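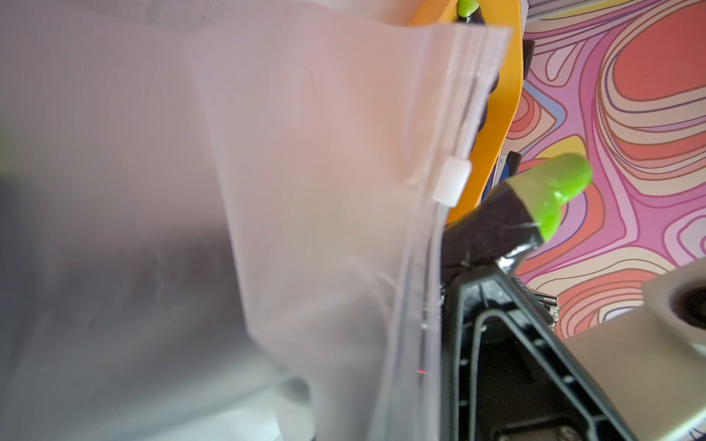

My sister-in-law Loan packs for a weekend the way some people prepare for a siege, and in February I decided to become her. I had just spent a night in Unis with no socks and 3 phone chargers, none of which fit my phone.

So I made a list. It ran to 76 items. Loan read it over lunch, crossed out the iron, crossed out the second iron, and asked who I was planning to meet.

## What I cut

Shoes went first. I own one pair I like and four pairs I feel sorry for, and for years the sorry ones came along for the ride. Then books. I have carried the same 528-page history of canals through five airports and I'm still on the preface – the canals haven't been dug yet.

Toiletries were harder. I'm a man who believes he might, at any moment, need a face mask. Everything that can leak now goes in a zip bag, and everything that can't leak goes in one too, after what happened with the cough drops.
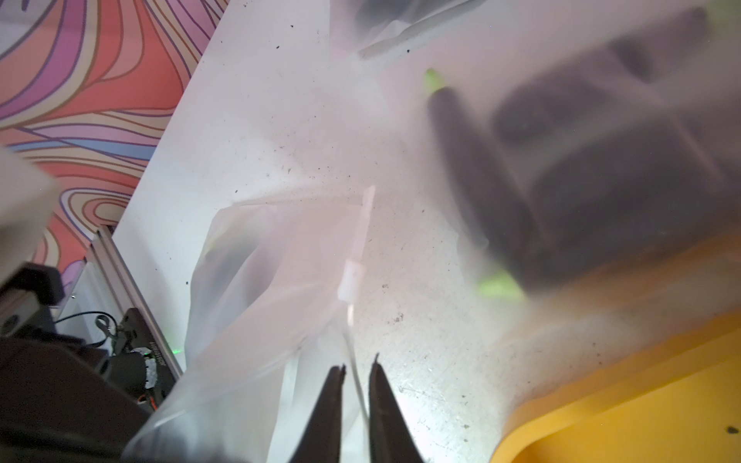
## What I kept

An umbrella, a real towel, and a sweater Vy has asked me to stop wearing near her friends. Also snacks, at a weight I won't be publishing.

The list is down to 70. Loan says it's progress, in the voice she uses with the dog. We leave for the lake next month and I've already put the iron back.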